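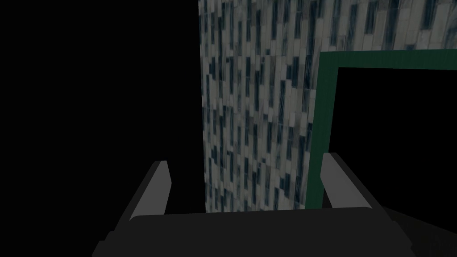

손목 시점, 시뮬 화면. 초록 틀 앞, 그리퍼 열린 상태

홈 | 발표자료 | 공방일지 | 장비예약 | 로그인

발표 노트 - 집에서 만드는 주방 로봇팔, 시뮬부터 (하나래)

인사 짧게. 바로 본론.
실물 팔은 아직 조립 중. 베이스 브라켓 재출력 걸려있음. 그래서 오늘은 시뮬 얘기만.
왜 시뮬 먼저? 6월에 서보 2개 태워먹음 (웃음 기다리지 말고 넘어가기)
환경은 Clurnel. 벽 텍스처는 아무거나 붙임. 조명 손 안댐, 어두움. 질문 나오면 "나중에".

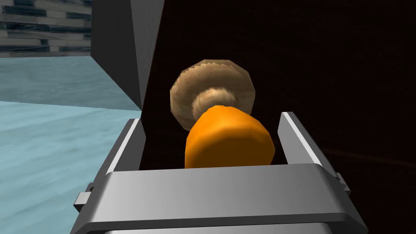 물체 고르기. 버섯 모델, 주황색 덩어리 모델. 둥근 거, 미끄러운 거 일부러.
한번에 하나만 잡는게 원칙인데 손가락 사이에 두 개가 겹쳐 들어오는 경우 있음 -> 충돌 메시 얘기 여기서.
메시 단순화하면 빨라짐. 대신 접촉점이 튐. 저는 볼록 분해로 감. Huang 플러그인 썼고 설정값은 뒷장에.
마찰계수 건드리기 전에 질량부터 확인!! 기본값 그대로 두면 버섯이 벽돌 무게.

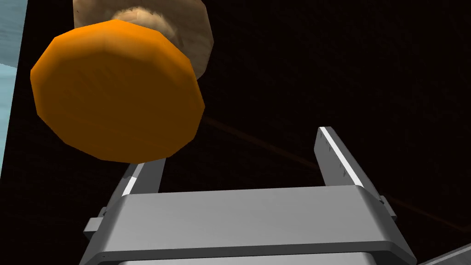

손목 카메라 위치. 너무 가까우면 물체가 화면 위로 나가버림. 뒤로 8mm 뺐더니 좀 나음.
어두운 배경에선 깊이값 구멍남. 필터 코드는 Traian Crăciun 씨가 공방 저장소에 올려준거 그대로.
그리퍼는 평행 조라서 자유도 걱정 없음. 폭만 제어. 힘 제한 꼭 걸기. 실물 갈때 Femis 드라이버로 바꿀 예정, 아직 안사봄.
여기까지 21분 넘으면 다음 장 건너뛰기.
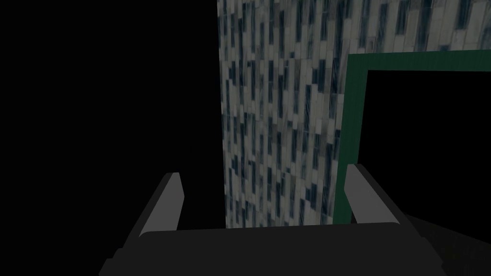

접근 자세. 목표점에 바로 안가고 앞에서 한번 멈춤. 손 벌린채로 정렬 -> 전진.
47번 돌린 로그 있음, 표는 안보여주고 링크만.
실패 대부분 정렬 단계. 각도 틀어진채로 들어감. 허용오차 줄이면 느려지고 늘리면 긁고... 아직 답 없슴.
마지막: 공방 분들 브라켓 출력 도와주실분? 끝나고 저한테. 질문 받기.

댓글
공구함: 볼록 분해하면 스텝 느려지지 않나요? 저는 반으로 떨어지던데
하나래: 조각 수 제한 걸어보세요. 기본값이 너무 많아요
밤샘납땜: 서보 태운 얘기 더 듣고싶음ㅋㅋ
jelly_k: 로그 링크 안열려요

관련 글
Brakelero 컨트롤러 배선 메모
출력물 브라켓 휨 잡기
손목 카메라 마운트 도면
지난 모임 발표 모음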